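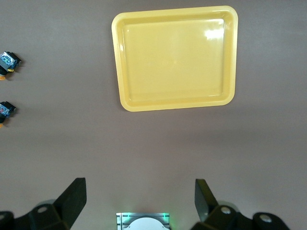
정리용품 광고를 보면 대개 쟁반 하나, 칸막이 하나만 들이면 집이 조용해진다고 합니다. 저희는 그 말을 별로 믿지 않습니다. 노란 플라스틱 쟁반을 책상 위에 비워 두면 보기에는 그럴듯하지요. 그런데 왼쪽의 작고 검은 물건 두 개는 여전히 쟁반 바깥에 있습니다. 이런 물건이 쟁반에 들어가는 집과 끝내 안 들어가는 집은 무엇이 다른지, 애초에 꼭 들어가야 하는지를 알아보려고 참가자를 모집합니다.

모집 내용
생활용품 사용 조사 '트리르킥(Trirkik)' 참가자 40명
주관: 발로크(Baloch) 생활연구실
조사 장소: 참가자 본인의 집, 그리고 언빌(Urnville) 연구실 2층 작업실

미리 말씀드리면 이 조사는 정리 강좌가 아닙니다. 참가한다고 정리를 잘하게 된다는 보장은 없고, 저희도 그런 효과를 기대하지 않습니다. 9월에 소규모로 먼저 해 본 조사에서는 참가자 상당수가 2주째부터 쟁반에 영수증과 머리끈을 쌓아 두었습니다. 한 분은 쟁반을 화분 받침으로 쓰셨는데, 저희가 받은 기록 가운데 가장 꼼꼼했습니다. 그런 사용도 그대로 적어 주시면 됩니다. 고쳐 쓰실 필요 없습니다.

하시게 될 일
1. 첫 방문(작업실, 80분). 책상 위에 흩어 놓은 자잘한 물건을 낮은 쟁반에 나누어 담습니다. 순서와 기준은 알려 드리지 않습니다. 물어보셔도 대답이 신통치 않을 겁니다.
2. 가정 사용(37일). 쟁반 두 개를 가져가서 집에서 원하는 곳에 두고 씁니다. 하루 한 번 그날 안에 든 것과 밖에 남은 것을 기록지에 적습니다. 한두 줄이면 충분합니다.
3. 마지막 방문. 기록지를 제출하고 면담을 합니다. 면담은 담당자에 따라 조금 길어질 수 있습니다.

이런 분을 찾습니다
책상이나 식탁, 현관 선반 가운데 적어도 한 곳에 작은 물건이 늘 올라와 있는 분. 장난감, 피규어, 열쇠, 건전지, 약봉지, 무엇이든 상관없습니다.
정리용품을 사 놓고 안 쓴 경험이 있는 분을 환영합니다. 쟁반이 무슨 소용이냐고 생각하시는 분도 환영합니다.
기록을 빼먹었을 때 나중에 지어내지 않고 빈칸으로 두실 수 있는 분. 저희에게는 이 조건이 제일 중요합니다. 빈칸 때문에 불이익을 받는 일은 없습니다.
한국어로 면담이 가능한 만 19세 이상.

이런 분은 어렵습니다
정리 수납 관련 자격으로 현재 일하고 계신 분, 생활용품 제조사나 판매사에 근무하시는 분, 조사 기간 중 이사 예정인 분. 사진이 잘 나오는 집을 따로 찾는 것도 아니니, 지원하기 전에 치우지 마시기 바랍니다. 첫 방문 때 쓰는 사전 설문에 평소 상태를 묻는 문항이 있는데, 치운 뒤에 답하시면 쓸모가 없어집니다.

사례와 비용
두 번의 방문과 기록지 제출을 모두 마치면 사례비를 드립니다. 금액은 선정 안내 때 서면으로 알려 드리며, 금액을 보고 그만두셔도 됩니다. 교통비는 영수증 기준으로 따로 지급합니다. 쟁반은 돌려주지 않으셔도 됩니다. 가져가기 싫으시면 마지막 방문 때 두고 가십시오. 꽤 많은 분이 두고 가실 것으로 봅니다.
중간에 그만두시는 경우 첫 방문에 대한 사례는 그대로 드립니다.

자주 들어오는 문의
쟁반 색은 고를 수 없습니다. 색에 따라 사용이 달라진다는 주장이 있다고 들었지만 저희가 본 근거는 약했고, 이번에는 다루지 않습니다.
가족과 함께 써도 됩니다. 다만 기록은 한 분이 맡아 주십시오. 누가 넣었는지 모르는 물건은 '모름'이라고 쓰시면 됩니다.
물건을 버리라는 요구는 하지 않습니다. 저희는 무엇이 필요 없는 물건인지 판단할 자격이 없습니다.
결과 보고서는 신청하신 분께 보내 드립니다. 제품 추천은 들어가지 않습니다. 쟁반이 아무 차이도 만들지 않았다는 결과가 나오면 그렇게 적습니다.

지원 방법
자유 형식으로 400자 안팎의 글을 보내 주십시오. 지금 가장 가까운 책상이나 탁자 위에 무엇이 있는지, 그 물건이 왜 거기 있다고 생각하는지를 쓰시면 됩니다. 이유를 모르면 모른다고 쓰셔도 됩니다. 멋진 계기나 각오는 읽지 않고 넘깁니다. 이름, 연락 가능한 시간대, 거주 지역을 함께 적어 주십시오.
지원서는 연구실 홈페이지의 참가 신청란으로만 받습니다. 작업실로 직접 가져오신 글은 접수하지 않습니다.

마감: 12월 27일 금요일 오후 6시
선정 여부는 모든 지원자에게 개별로 알려 드립니다. 지원자가 정원을 넘으면 추첨하며, 글솜씨로 뽑지 않습니다.

조사 책임: 호라치우 커프라루(Horațiu Căpraru)
참가자 면담 및 문의: 알로 트란(Arlo Tran)
두렌(Duren) 방면에서 오시는 분은 작업실 건물에 주차 공간이 없으니 대중교통을 이용해 주십시오.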